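Friday, late

Another day of plates. I said in May that I'd keep this diary honest, so I'll start with the number, which is 209. That's how many runs we kept today out of whatever we started, and I'm told it's a good day. The target for the plate job is 2952. I asked where that figure came from and got a shrug and a spreadsheet. Someone at Ratov once got a decent result with a set that size, on cups, with different arms, and now it's in our plan as if it had been measured.

The job itself is simple to say. Plates on the table, red tray on the right, get the plates into the tray. I drive both arms from the leader handles and the software writes everything down. Then I reset and go again. After 12 of them I stop thinking about it, and that bothers me more than the sore wrist. If I've stopped thinking, what is it learning from me? My habits, mostly. I always go for the plate nearest the right arm. I always pause before I close the fingers. Clokden will pick up that pause as faithfully as it picks up the plate, and then we'll have a meeting about why it hesitates. 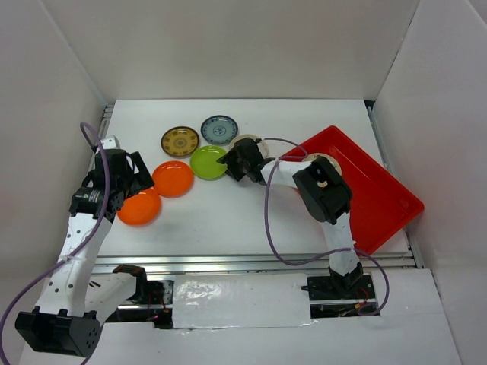
Plate job, seven plates and the tray, both arms over the table.

The two glossy orange plates are the ones I'd worry about, if anyone asked. They match, and when their rims nearly touch I can tell where one stops because I know what a plate is. I'm not sure the model knows that. It may just know that orange shiny stuff gets grabbed on the left. The patterned ones are easier to tell apart, at least for me. Dai's notes say variety in the objects is what matters. Fine, but we have one table, one tray and the same pale walls in every run, and I don't see how that counts as variety just because I slide things over a few inches between takes.

I tried an experiment after lunch and did a batch left arm first, on purpose, slowly. Hated it. My grips were worse and I threw out more than I kept. The ones I did keep went in with the rest under the same label, so I doubt anybody will be able to pull them back out and see if they made a difference. I wrote the run numbers on the inside cover of this book. We'll see.

Estero wants a trained version to look at once we pass 500. I think that's too early and said so. They'll film it on a good try, and the good try will be the one everybody remembers.

Tomorrow I rest the wrist. Need to ask for a second tray in some other color, and find out who keeps changing the reset timer.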